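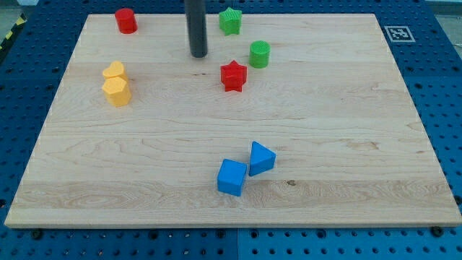
그림 3. 밝은색 단풍나무 판재의 표면. 결이 가로로 흐르며, 아래쪽 중앙 부근에 작은 옹이가 있다.

3.2 집성 판재의 결과 시각적 통일감

단풍나무는 흔히 무늬가 얌전한 수종으로 분류되지만, 가까이 들여다보면 놀랄 만큼 풍부한 표정을 지니고 있다. 그림 3에서도 물결 모양의 짙은 줄무늬와 은은한 무늬가 겹쳐 나타나고, 여러 목재를 이어 붙인 자리는 희미한 띠로 드러난다. 본 절에서는 이러한 접합선이 판재의 인상에 어떤 영향을 주는지를 다룬다.

조사 대상은 Gredusmont 제재소와 Edero 목공소에서 나온 집성 판재 400매이다. 두 곳 모두 같은 산지의 원목을 쓰지만 배열 방식이 뚜렷하게 다르다. Gredusmont에서는 건조를 마친 각재를 색조에 따라 4개 등급으로 나눈 뒤 같은 등급끼리 붙인다. Edero에서는 색조를 따로 가리지 않고, 이웃한 각재의 나이테 방향을 번갈아 뒤집는 데 공을 들인다. 평가자는 판재를 한 장씩 보면서 접합선이 느껴지는 위치를 표시하고 전체적인 통일감을 점수로 매겼으며, 이렇게 모인 유효 응답은 2814건이다.

가장 흥미로운 결과는 색조 차이보다 결의 연속성이 훨씬 강하게 작용했다는 점이다! 이웃한 각재의 색이 제법 달라도 줄무늬의 기울기가 비슷하면 평가자는 접합선을 자주 지나쳤다. 반대로 색이 거의 같은 판재에서도 결이 한쪽에서 급하게 꺾이면 그 경계가 곧바로 지목되었다. Mocanu 색차 지표만으로 통일감을 예측하던 기존 방식은 이 부분을 충분히 설명하지 못한다.

옹이의 역할도 기대 이상으로 다채로웠다. 작은 옹이 하나는 점수를 거의 떨어뜨리지 않았고, 오히려 시선을 끌어 주변 접합선을 덜 눈에 띄게 하는 경우가 있었다. 다만 옹이가 접합선에 걸려 반쪽만 남은 판재에서는 이런 효과가 사라졌고, 점수의 편차도 크게 벌어졌다.

마감 방식에 따른 차이는 오일, 왁스, 무도장의 세 조건에서 비교하였다. 오일 마감은 무늬의 대비를 높여 결이 잘 이어진 판재를 한층 돋보이게 했으나, 결이 어긋난 판재에서는 경계까지 함께 살려 냈다. 왁스 마감의 결과는 무도장과 큰 차이가 없었다. 광택의 영향을 분리하기 위한 추가 측정은 Salbridge 조명 부스에서 진행하였으며, 측정 조건과 각도별 반사율은 4장에서 다룬다.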